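Hinged-lid storage box

A hinged-lid storage box is a rectangular household container in which the lid is permanently joined to the body along one edge. It is used for clothing, bedding, papers, toys, craft supplies and other goods that are kept out of daily use but must remain easy to reach. The type is distinguished from the lift-off box, whose lid is a separate piece, and from the drawer box, in which an inner tray slides out of an outer sleeve.

Terminology

Retail names vary. Catalogs may list the same article as a flip-top box, a lidded bin, a keepsake box or a storage chest, the last term being applied mostly to larger sizes. The part of the lid that turns is called the hinge edge, and the opposite side is called the front. The word "lip" refers to any raised or turned edge, whether it stands at the hinge or runs along the front of the lid.

Construction

Most household examples are made from paperboard, fabric stretched over stiff panels, or molded or sheet plastic. The walls may be joined permanently, or they may be designed to fold flat when the box is empty. Folding boxes are lighter and simpler to ship, but their walls are more likely to bow outward when the contents are packed tightly.

The hinge takes one of several forms. In the simplest, the lid and the back wall are a single sheet, and the hinge is a scored line along which the sheet bends. A second form uses a strip of cloth or tape glued across the joint. A third has a rod or pin passing through loops. In a fourth, the sheet is turned over on itself at the edge to produce a rounded, hollow ridge. This ridge stiffens the long side of the box and hides the raw edge of the material. Its ends may be capped or left open.
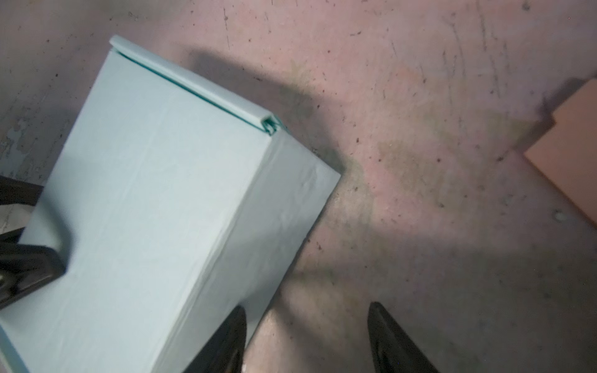
Light blue box with a rounded hinge ridge along the top edge and a dark teal seam beneath it.

The narrow gap between lid and body is known as the seam. A straight, even seam is generally taken as a sign that the lid is seated correctly. A seam that widens toward one end suggests that the box is overfilled, that it stands on an uneven floor, or that the hinge has stretched. Shallow creases on the broad faces are common in boxes with thin coverings and seldom affect their use.

History

Chests with attached lids are among the oldest forms of furniture, and the modern lightweight box is a smaller relative of the blanket chest. The fold-edge pattern was offered by the firm Urnico, whose designer Triin Dzene adapted it from a document case. The first Urnico line came in 2 sizes and 11 colors. Arkix later sold a collapsible version under the name Pinis, with side walls that folded inward. A survey of household storage by Marlene Cormier and Colton Ouellet recorded 634 boxes with attached lids and classified them by type of hinge. Their scheme placed rolled and folded edges in the same group, a decision questioned by Mudassar Khokhar, who held that the two wear differently.

Use in the home

Hinged boxes are commonly kept on closet shelves, under beds or directly on the floor. Because the lid turns upward, the box needs open space above it, and a shelf that fits the closed box closely will prevent it from being opened in place. For this reason, manuals on home organization often recommend the drawer type for low shelves and the hinged type for floors and open surfaces.

Heavier items are placed at the bottom, and the contents are kept below the rim so that the lid closes without pressure. Stacking is possible with rigid boxes, although a raised hinge ridge can cause the upper box to tilt. Some makers lower the ridge or add a matching ledge at the front to correct this.

Care

Smooth surfaces are wiped with a soft, damp cloth and dried before the box is closed. Pale colors show scuffs readily - particularly at the corners - and may fade in direct sunlight. Dust that gathers in the seam can be removed with a dry brush. Boxes stored flat should be opened out fully before filling, so that the fold lines have time to relax.

See also

Blanket chest
Drawer box
Hatbox
Trunk (luggage)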